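Clear mouse on the cafe table, keep it or go back to plain black?

plolska_corner
So I run the little reading cafe side of our shop and we put a wired mouse out on the round table for people who bring laptops. It's one of those see-through ones with the pale blue-gray shell. I love it! My sister-in-law says it looks like something from a school computer lab (she means that as an insult, I don't take it as one). It sits on a green paper mat shaped like a cloud, and the mat is what I really want opinions on. Paper on honey-colored wood looks lovely for a week and then somebody sets a mug on it.

ridholm_fan
Keep the mouse, lose the paper. I did paper mats at my own place and went through 36 of them before December. They curl and they slide.

nukon60
Disagree with ridholm_fan. Paper is cheap, and a cloud shape in mint is cheerful. Cork mats look like a dentist's waiting room.

plolska_corner
Ha, okay, one each. Those chairs are staying, I paid too much for them.
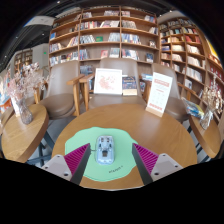
What can I put under a wired mouse so it doesn't scratch a wood tabletop?
A thin felt or cloth-topped pad with a rubber back, cut to whatever shape you like, and wipe the table before you lay it down so there's no grit trapped underneath.

ridholm_fan
See, felt. You could trace the cloud onto green felt and nobody would know the difference.

hua_tea
Love the dried flowers on the side table, pink and beige is so nice with those brown seats. I'd move the tent card before I'd touch the mat, though. All that red pulls my eye straight off the table.

plolska_corner
The card stays too, sorry! People do read it. I could shift it over by the flowers, maybe.

nukon60
Please don't crowd the vase. And a felt cloud will collect crumbs, mark my words. I vacuumed mine for 6 months and gave up.

ridholm_fan
You vacuumed a mouse pad?

nukon60
With the little brush end, yes.

plolska_corner
Going to try felt on this table and keep paper for the window seats. Will report back after the holidays.

Comments (3)

post3079: Where did you find the mouse? I've only seen clear ones in purple.

hua_tea: Same question, and is the click loud? Ours drives the quiet readers nuts.

plolska_corner: A bin at the Nukon outlet, last one they had. The click is fine, the wheel squeaks a bit.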